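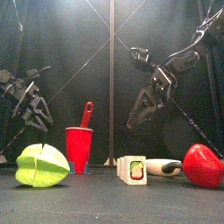
Hi all,

Quick one before I run for the bus. Open day at Peredholm is still on, April, main hall. Two-arm table goes first, then Estel's talk, then lunch. Toy food again for the demo, star fruit, sushi, the pepper, the red cup in its blue holder. Kids like it and it's cheap to replace.

Room holds 300, we have 29 left. Please don't forward the signup link any more!!

Milagros, answers below.

On 2026-01-24, Milagros Cárdenas wrote:

> Two things about the demo.
>
> 1. Can vistors drive the arms themselves or is it watch only?
> 2. Who is paying for the van from Nastitz? Last quote I saw was $2,659.

1. Both. Ten minutes of us driving, then people line up, one at a time, one of us standing beside them. Sushi is the hard one so start them on the star fruit.

2. Alvarado is. New quote is $3,160 with the return trip, I've already said yes. Needs to be at the loading dock by eight, not the front doors.

Still need someone for the sign-in desk and a long extension cord. Grey tape too if your neighbour at the theatre has any. Will send the floor plan tonite.

Eliécer Zapata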